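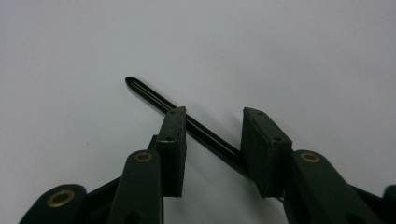
Stirby hand-held gripper, teaching station 2
Pre-session safety and condition check, with inspector's comments
Inspected by: Hazel Ridgeway
Date: 16th March
Job being taught: picking up slotted plastic rods
Result: pass with conditions

1. Work surface clear and clean
OK. White surface, matte, no glare worth mentioning. A few specks. The sheet asks for "free from all marks", which no surface in this building has ever been. I have passed it.

2. Finger pads fitted and matching
OK. Both pads firm on their mounts, no lifting at the corners. The screw holes in the pad faces are open and clean.

3. Pads grip the test part without slipping
PASS WITH COMMENT. The black slotted rod is the test part. It is narrow, glossy and slotted along the middle, so there is little for a pad to hold. I did ten slow closes and it held on all of them. I then did ten at the speed people really work at, and the rod turned in the grip on three. Semaan's notes say the robot "will learn to allow for this". It will learn whatever we show it, including three bad grips in ten. Throw those recordings out.

4. Rod not bent or marked by closing force
OK. No whitening along the slot. Use a fresh rod if the closed end starts to split.

5. Linkage arms move freely
OK. Slight drag on the last part of the opening stroke. Not a fault yet. Look at it again in April.

6. Pivot grommets seated
OK. Brass, none standing proud. Please stop oiling them. Oil gets on the pads and then item 3 fails.

7. Pinch points guarded or marked
FAIL. There is no marking on the linkage. The supplier's sheet from Lotberg says the force is "too low to cause injury". I put a pencil in it and did not like the result. Fingers stay behind the handle while the trigger is pulled, and yellow tape goes on the arms before the next session. Tape must not cover the pivots or come into the camera's view.

8. Camera fixed and lens clean
OK. Both pads in view when open and when closed. Check again after any knock — the mount is held by a single thumbscrew and I don't trust it.

9. Handle, trigger and wrist strap
OK. Strap frayed at the clip but holding. New one on order.

10. Operator breaks
NOT SHOWN. The plan calls for 973 recordings from one operator. I asked how many hours that was and got a shrug. Holding this thing out at arm's length is tiring, and tired people teach tired habits. Swap operators, up to 669 recordings each, and write the swaps down.

11. Robot arm kept apart from hand teaching
OK. Rukar arm isolated at the wall and locked off, key with me. It stays locked until the hand recordings are finished. I was told the arm "knows" when a person is near. The lock stays on.

12. Remote control fallback
NOT TESTED. The second method, steering the arm from the desk, needs its own check. Passing this sheet does not cover it. The stop button on the desk unit is on the left and the drawing has it on the right. One of them needs changing.

Conditions before use
Tape on linkage (item 7)
Operator swaps agreed in writing (item 10)
Slipped grips marked and left out of the teaching set (item 3)

Comment added by Mavis Mahmoud
Items 7 and 10 accepted. On item 3, I would like to keep the slipped grips in a separate folder, as they may be useful for showing the robot what a bad hold looks like.

Reply, H.R.
Fine, as long as the folder is labelled and stays separate. The last one was neither. Tape is in the second drawer.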